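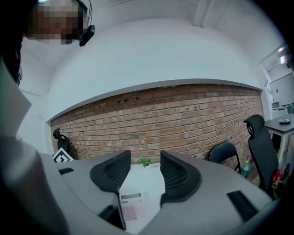

*Gripper at the brick wall table, fingers apart, marker card at the left end.*

**From:** Krisztina Deák
**To:** nostus-handheld list
**Subject:** Re: Left gripper not closing fully, width reading drifts

Replying to Brock's message from Tuesday, quoted in part. Short version: it's a mechanical fault on our unit, the recordings are partly usable, and please check your own gripper before you do any more sessions.

> On Tuesday, Brock Bouchard wrote:
>
> We've got 427 episodes in from Bromesholm for March and 184 of them fail the width check. The fingers look shut on the video but the logged width never drops below 11 mm. It's only the left gripper. The right one is fine in every episode.
>
> I re-ran the calibration from the raw files and got the same answer, so I don't think it's the software. Has anyone had the shell open recently? Ulises said something about a stiff trigger but I can't find it in the log.
>
> Also, could somebody tell me whether the marker card on the table has been moved? The pose at the start of some episodes is off by more than I'd like.
>
> Brock

Yes, the trigger was stiff. Ulises told me on the day and I told him to carry on, so that one is mine and not his. It should have gone in the log.

I opened the shell yesterday evening with Florence. The grub screw holding the finger carriage to its rod had backed out, and the carriage was slipping on the rod each time the trigger was pulled hard. The encoder reads the rod, so the fingers were reaching the closed position while the rod was stopping short of it. That gives you a wrong width at the closed end, and the offset gets bigger over a session as the slip adds up. Opening the fingers fully against the stop puts some of it back, which explains why a few episodes in the middle of a bad run pass the check.

There is a safety side to this as well. With the carriage loose, the fingers can let go of an object without the trigger being released. Ulises had a full mug drop out of the grip on the second morning. It landed on the table and he wasn't hurt, but we have been lifting glass jars with the same unit. I've added it to the incident sheet under that day.

What we've done so far:

- Taken the left gripper out of use and tied a label to it.
- Ordered 3 replacement screws from Bergeron. The old one has a worn socket and I don't want to refit it.
- Stopped all lifting of glass or anything hot, on both grippers, until I've had the right one open too.

On the marker card: it is propped up and not fixed down, and Florence thinks it gets knocked when people reach past it for the props. I can't tell you which episodes that affects. We'll tape it to the table before the next session and I'll send you the measured position.

On the data, I'd suggest keeping the video from the 184 and throwing away the width channel. Chandrasekhar may be able to recover widths from the finger positions in the video, but I haven't asked him how long that takes. Chandrasekhar, if you're reading - would you have a look at a handful first and say whether it's worth it? Please don't correct the numbers with a fixed offset. The slip isn't constant.

For the other sites, the check takes a couple of minutes. Close the fingers on nothing, hold the trigger, and pull one finger outwards by hand. It should not move. Then look at the width reading with the fingers shut. On ours a good unit reads under 1 mm. If either test fails, stop using it and reply to the list, please, not just to me.

Clikgate have the same batch as us, so I'd like to hear from them first.

I'll post again when the screws are in and I've run the calibration twice.

Krisztina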